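Search this blog
Type and hit enter

Two baskets and a stapler
3 min read

I joined the robotics club in November because the flyer promised "no experience necessary," and I have been testing that promise ever since. Our arm is called Sokance. The name came from a vote I missed, and so did the job of writing its sorting program, which went to me.

The task for the Hutapea Cup sounds like something you'd give a toddler to keep it quiet. Put the fruit with the fruit and the office stuff with the office stuff. You get 60 seconds per run, and you lose points for anything that ends up on the floor. We have put a lot of things on the floor.

My first version sorted by color. I was very proud of it for one afternoon, until somebody pointed out that the rules let the judges swap in any object they like, including a yellow highlighter. So now the program has to read the labels and work out which group each thing belongs to, and I have to pretend I knew that all along.

Training has been slow. We're at 233 practice runs, and the club laptop needs 70 minutes to chew through each new batch. I've used the time to get to know the vending machine by the stairs, and to fall behind in statistics.

The layout we're working with now is four objects, two from each group, and handwriting that the program has to cope with as it is – I lobbied for printed labels and lost. 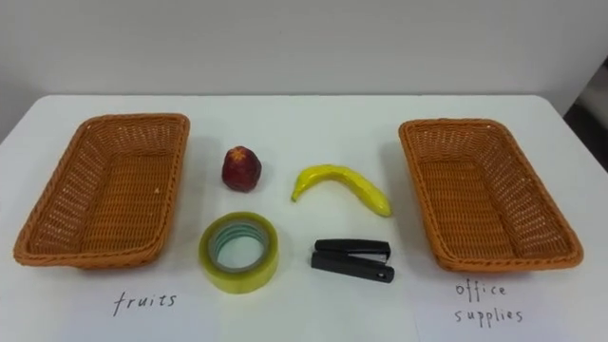 Fabian Zaugg thinks I'm making the reading part too hard. In his view the program should look at the labels once, at the start of a run, and then leave them alone, because checking again before every pick burns time and gives it four chances to change its mind. I said checking again was safer. He asked how many points safe had scored so far.

I'm rewriting it tonight. The old version is saved in a folder called "keep," next to the color sorter.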